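Tidy-up helpers wanted for August — paid, easygoing, snacks on me

Hi! I run Sanby, a very small home-tidying outfit I started in 2023, and I'm looking for two people to join me for a run of bedroom clear-outs in the Jirura apartments. You don't need experience. You do need to be okay with other people's clutter and not mind bending down a lot.

A visit takes two hours or so, starting at 9 a.m. We do the tabletop first, then the floor, then the bed if the client wants it made. Trash goes in the bin, cloths get folded and cups go to the kitchen (ceramic ones get washed, paper ones get tossed once you've checked with the client!). Please ask before you throw out anything with writing on it.

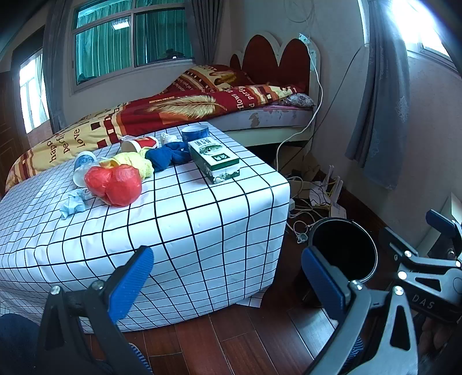
Cables are my own weak spot, so if you're the kind of person who enjoys untangling a power strip, I already like you. Loose papers go in a stack for the client to sort, and we never open drawers.

Pay is by the visit, same day, and I cover your bus fare. There are 6 visits booked so far and I'd love the same pair for all of them — but if you can only do a few, write anyway. Leave a note for Sanby at the front desk of the Mahmoudi building with your phone number and the mornings you're free.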